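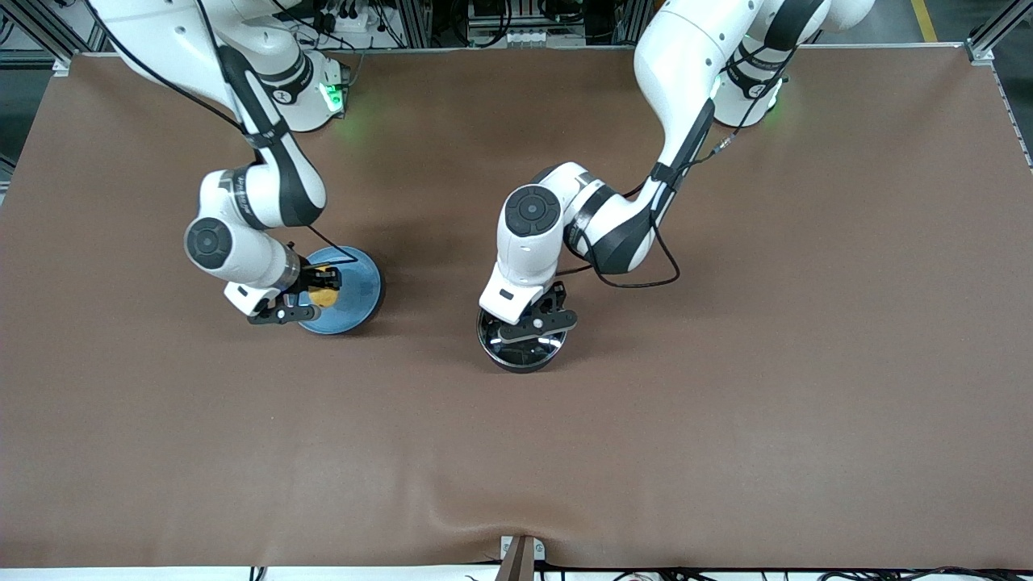 Sleeping bag questions I get asked all the time

I run the hire and repair counter at Naludbridge Outdoors in Hamville, and sleeping bags take up more of my day than everything else put together. I've put my usual answers here so you can read them before you come in.

What does the temperature rating mean?

Look for the comfort number, and ignore the big scary one printed on the stuff sack. That's often the limit rating, where a curled-up sleeper is just getting by. I sleep cold, so I buy a bag with a comfort rating a few degrees lower than the forecast and unzip it if I get too warm.

Down or synthetic?

Down packs smaller and lasts longer if you look after it. Synthetic is cheaper, heavier and a lot more forgiving when it gets damp. For a walk along the Geserik track in May, when everything drips, I take synthetic. For dry inland nights it's down every time — I love how small it squashes.

Can I wash a down bag at home?

Yes, in a front loader with a proper down wash, on gentle. Don't use fabric softener! Lift it out with both arms underneath, as a soggy bag is heavy and the baffles can tear. Then tumble dry on low with a couple of clean tennis balls, and keep going well after you think it's finished. Mine took most of an afternoon last time and I got through a whole book.

Do you wash them for people?

We do. It's $18 for a liner and $107 for a full down bag, including drying. Allow a fortnight in the busy season.

Should I keep it in the stuff sack?

Please don't. Hang it up or keep it in a big cotton bag (an old pillowcase is fine for a small summer one). I've seen lovely bags go flat after one summer squashed in the back of a cupboard.

Is a liner worth the money?

I reckon so. It adds a bit of warmth and keeps your sunscreen and grubby feet off the inside of the bag, so you'll wash it less. Silk is my favourite colour-fades-but-who-cares travel item. Cotton is fine for car camping.

My zip keeps snagging. Is the bag stuffed?

Probably not. Run your finger behind the slider as you pull, and check the anti-snag tape hasn't come unstitched. If the teeth open up again behind the slider, it's usually the slider that's worn, and we can swap that while you wait.

Do you hire bags out?

Yes, up to 400 grams of down fill in the warmest ones. The minimum hire is 2 nights and a clean liner is included. The Sukprasert double bag is back on the hire list as of July 2025, but there's only one, so ring first.

Can I bring my dog in while I try bags out?

Of course you can. Just keep muddy paws off the display mats.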